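Home Guides Builds Patch Notes Forum
Search guides Search Go

Running the Hollenstein Vault Solo in Cerka

Written by Emil Kaufmann. Checked against the build of November 2, 2023.

The vault is tuned for a squad, but one player can clear it at gear level 84 or higher. Below that, the second gate guards will outlast your ammunition.

Before you enter

1. Buy 8 breach charges from the quartermaster in Bralholm. The vault has no resupply point before the third room.
2. Carry at least 2000 scrap. The side door takes scrap only, and it does not accept partial payment.
3. Set your respawn to the Jalberg station. The default respawn puts you outside the region, and the vault resets when you leave the region.
4. Turn off open matchmaking. A player who joins midway raises enemy health, and it stays raised if they quit.

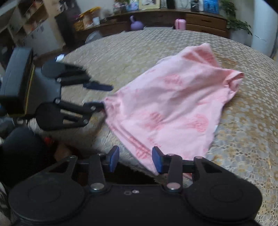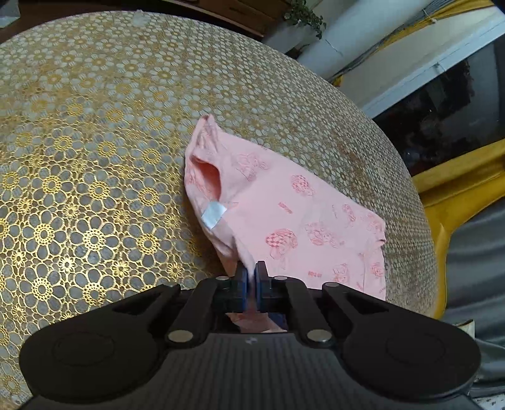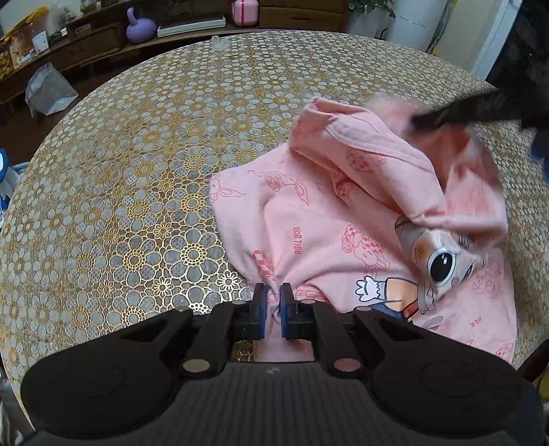
First room

Stay on the upper walkway. The two riflemen below do not look up until a shot is fired. Use a suppressed weapon on the one nearer the stairs, then wait for the other to walk to the body. The alarm box is on the far wall. Disable it before going down.

Second gate

Place one charge on each hinge. Charges placed on the lock do full damage to the lock but do not open the gate. This was reported as a bug in March and is still present.

Retreat to the doorway and fire at the guards as they come through. The heavy guard has a weak point on the left shoulder. Reload only while he is reloading.

Third room

The loot cache is shared with the hostile zone outside, so other players can enter through the roof hatch. Javiera Jara's route skips the cache and takes the service tunnel, saving one fight at the cost of one weapon roll. Use it if you are down to your last medkit.

Extraction takes a flare. Keep it in the quick slot, as the bag cannot be opened while the timer runs.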